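Vorholm 순환도로 합류부, 차로 운영 바꾼 뒤의 다섯 달

입력 12/11/2021 | 글 Shamim Jadoon

검색어를 입력하세요 검색 상세검색

Vorholm 남측 순환도로의 Kurine 나들목 합류부는 시내 도로망에서 추돌 사고가 가장 잦은 구간으로 분류되어 왔다. 시 교통과가 집계한 지난해 접촉 및 추돌 신고는 303건이다. 이 가운데 상당수가 오전 첨두시간대, 본선 바깥 차로와 진입 연결로가 만나는 지점에 집중되었다.

원인은 기하구조에 있다. 연결로의 가속차로가 짧고 종단경사가 이어져 화물차는 본선 속도에 도달하지 못한 채 합류한다. 본선 차량은 이를 피해 안쪽으로 차로를 바꾸고, 그 뒤로 제동이 연쇄적으로 전파된다. 비가 오는 날에는 정체 꼬리가 Papadakis 교차로까지 내려가 평면 신호의 좌회전 대기열과 겹친다.

교통과는 5월부터 연결로에 진입조절 신호를 설치해 운영하고 있다. 본선 검지기가 측정한 점유율에 따라 녹색 시간을 조정하고, 한 주기에 차량 한 대씩 통과시키는 방식이다. 신호 주기는 최소 4초, 최대 15초로 설정되었다. 오전 첨두 한 시간 동안 합류부 하류를 통과한 교통량은 설치 후 평균 1,365대로 기록되었다.

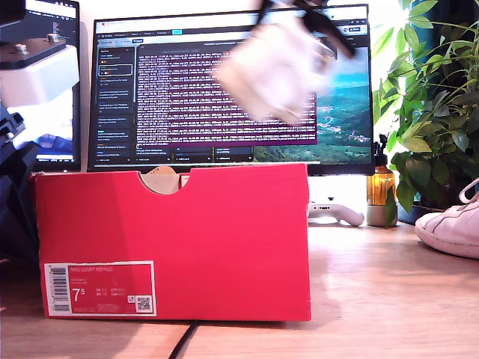

교통량 자체는 설치 전과 큰 차이가 없으나 속도 편차가 줄었다. 설계를 맡은 도로 엔지니어 Lambros Stergiou는 "평균 속도보다 앞뒤 차량의 속도 차를 지표로 삼았다"며 "급제동 빈도는 그 값에 더 민감하게 반응한다"고 설명했다. 다만 사고 건수의 감소 여부는 아직 판단할 수 없다. 관측 기간이 짧고 여름철 교통 패턴이 섞여 있어 교통과도 연간 자료가 확보된 뒤에 평가 결과를 내겠다는 입장이다.

부작용은 하부 도로에서 나타난다. 연결로의 대기 공간이 차면 후미 차량이 Flevik 방면 시내버스 정류장 앞을 막는다. 현재는 연결로 상단 검지기가 대기열을 감지하면 조절 신호를 일시 해제하도록 되어 있으며, 해제가 반복되는 날에는 합류부의 흐름이 종전 상태로 돌아간다. 버스 운행 부서는 정류장 이전을 요청했고, 교통과는 연결로를 두 차로로 넓히는 안을 함께 검토하고 있다.

사고 처리 절차도 일부 조정되었다. 경미한 접촉 사고의 경우 현장 사진을 촬영한 뒤 나들목 아래 비상주차대로 차량을 옮기도록 안내판이 추가되었다. 견인차 대기 지점은 합류부 상류로 이동했다. 종전 위치에서는 정체가 시작되면 본선 진입에 시간이 오래 걸렸다.

가속차로 연장은 별도 사업으로 남아 있다. 연장 구간에 배수로와 방음벽 기초가 걸려 있어 이설 설계가 선행되어야 하며, 예산은 내년도 도로 정비 계획에 설계비만 반영된 상태다.

분류: 교통·도로 > 지역 기획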